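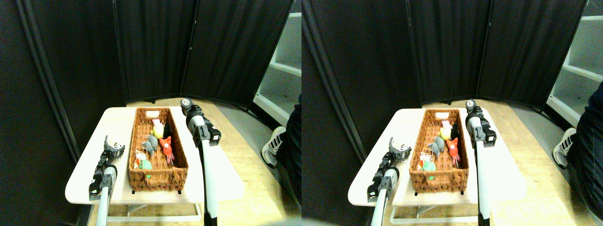
Shuzhen Tang asked me, before I'd even got my coat off, whether I was going to stand up here and tell everyone their jobs were safe. So I'll start with that, and then thank Shuzhen for making me rewrite my opening over a cup of tea.

*(Pause. Let them laugh if they want to.)*

I'm not going to promise that, as I don't sign the contracts and you'd be right not to believe me. What I can do is tell you what changed at Feltusgate when the arms came in, what we got wrong, and what I'd ask for if I were you at Mudamholm.

## What the work was before

- Feltusgate takes back soft toys: shop returns, end-of-line stock, boxes that split on the way. They arrive all jumbled up and somebody has to lift out each one, look it over and decide where it goes.
- Ask who has done returns sorting — hands up, wait for them, there are always more than you'd think.
- There were 14 people on the returns bench when I joined. It's light work and it's friendly work, but it is the same reach over and over, and by four in the afternoon you feel it in your shoulder. I certainly did!

## What the arms do

Leave the slide up for this bit.

A pair of arms, a basket on a small table, and soft toys of all sorts of shapes and colours. If you've only ever seen robots on a car line, this will look rather homely. Soft things are hard for a gripper, though. A carton is the same carton every time, but a plush fox can be squashed, upside down or tangled up with its neighbour, and it has no proper edges to get hold of.

- We began with 3 kinds of toy and thought that was modest. It wasn't. Long ears alone took us most of March.
- Tell the story about the scarf on the penguin (keep it short, Peiyu, you went on for ages last time).
- The arms now do the plain lifting and sorting. They don't judge a loose seam or a missing eye, and they don't know when something smells of damp. People still do that.

## What it changed for us

I'd like to be fair here, so good and bad together.

The reaching has gone down a great deal, and I'm glad of it. Two colleagues who had been thinking of leaving on account of their wrists are still with us. On the other hand, the bench used to be where everybody talked, and for the first few months it went terribly quiet. People were spread out, each minding a station, and you could go until lunch without hearing a bit of gossip. We ended up moving the inspection tables back together so that folk face one another again, and I wish we'd drawn it that way on the first plan.

Then there's the matter of being interrupted. Minding a machine sounds restful, and some days it is, but you're listening out for it all the time. In our first full month we logged 156 stops where a person had to step in, and every one of those pulled somebody off something else. The next month it was 105. Better, but look at how the rota was written — it allowed no time for any of them.

*(Water. Check the clock.)*

## What I'd ask for

1. Training in paid hours, for everyone on the bench, including the part-timers. We left them until last and it caused bad feeling that was entirely deserved.
2. A say in where the tables stand.
3. Somebody from the floor in the room when Foteo or Krajčí come in to talk about settings. They were perfectly pleasant to us, but they had never packed a return in their lives.
4. Stops written into the rota as work.

Shuzhen will want to come in on pay grades here. Let her. She knows the Mudamholm side far better than I do, and I'd only muddle it.

## Questions

Take them from the back first, they never get a turn. Handouts are by the door, and I'm staying for lunch if anyone would sooner ask me quietly.

— Peiyu Zheng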